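Teaching by Hand: An Interview with Hwa-young Jang of Stumo

Members' Bulletin, Equipment and Services
2019-10-05

Stumo supplies hand-held grippers, marker plates and recording software to laboratories and small manufacturers that wish to teach a robot arm by demonstration. Its current product, the Cheon kit, is offered for purchase or on a hire arrangement with an operator. The Bulletin met Hwa-young Jang, who is responsible for the kit, at the company's rooms in Kandbridge. Her colleague Hywel Humphreys, who looks after customer training, joined us for part of the conversation.

Ms Jang began with the question most often put to her by prospective customers, namely why the robot is absent while the recording is made. "The arm is the expensive part, and it is also the slow part," she said. "If a person drives an arm by remote control to put a spoon on a tray, the person becomes tired and the movement is poor. If the same person holds the gripper in the hand, the movement is natural from the first hour. We ask the customer to bring the arm in later, when there is something for it to learn from."

The kit is supplied as a pair of grippers with their cables, a base unit and a licence for the software. A single gripper may be ordered, although Ms Jang does not recommend it for kitchen or table work, in which one hand commonly steadies an object while the other moves it. The hire service covers the same equipment for a minimum of five working days.

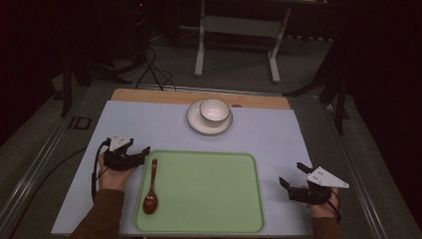

Table tasks account for most of the enquiries Stumo receives, and Ms Jang considers them a fair test of any system of this type. The objects are familiar and the faults are easy to see. A cup on its saucer, with a tray and a wooden spoon set out in front, will occupy a new operator for a full morning. Each gripper carries a white triangular plate with small dark dots on top, and operators are taught to keep both plates facing upwards and clear of the sleeves throughout. "People turn the wrist too far when they reach for a handle," Ms Jang observed. "The plate goes out of sight and the software marks the recording as incomplete. It is the first habit we correct."

Asked how many recordings a customer should expect to make, she was reluctant to give a general answer. For one simple task with a fixed set of objects, Stumo advises 500. In a trial carried out with Dedville, a catering supplier, the company accepted 93 per cent of the recordings submitted during the second week. The first week was noticeably worse, and Ms Jang asked that this also be reported. "Customers compare themselves with the good figure and are disappointed. They should expect to throw work away at the start."

Mr Humphreys then described the training, which lasts 2 days and is included in the price of both purchase and hire. The first day is given to handling the grippers without recording. Trainees open and close the fingers on soft and hard objects and learn to approach an item slowly from the side. On the second day they record, review their own work and decide which attempts to keep. He regards the review as the more valuable exercise. "An operator who has watched an hour of his own mistakes works differently afterwards," he said. He would prefer a third day, but customers have been unwilling to release staff for it.
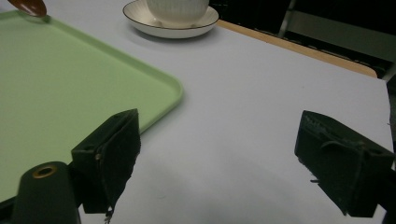 The Bulletin also raised the matter of running costs, on which the printed brochure says little. Ms Jang explained that the finger pads are treated as a consumable and are not covered by the warranty. Customers who hire the kit receive replacements without charge; those who have bought it pay for each set. She accepted that the brochure should state this plainly and said that the next edition, due in February, would do so. Cables are covered for the full term, provided that they have not been cut or crushed.

There have been criticisms. Joaquín Paredes, who manages the trial at Dedville, told the Bulletin separately that he was satisfied with the recordings but found the cables tiresome in a narrow room. He would also have liked the software to explain why it refuses a recording. When these remarks were put to her, Ms Jang did not dispute them. A clearer set of refusal messages is being written by Woo-jin Heo and will be sent to existing customers as an update. A version without cables has been considered, but she would not give a date for it. "We have tried batteries. The gripper becomes heavier, and the operator feels it by the afternoon."

Enquiries regarding purchase, hire and training should be addressed to Nam-gil Gil at the Kandbridge office. Visits to see the kit in use may be arranged by appointment.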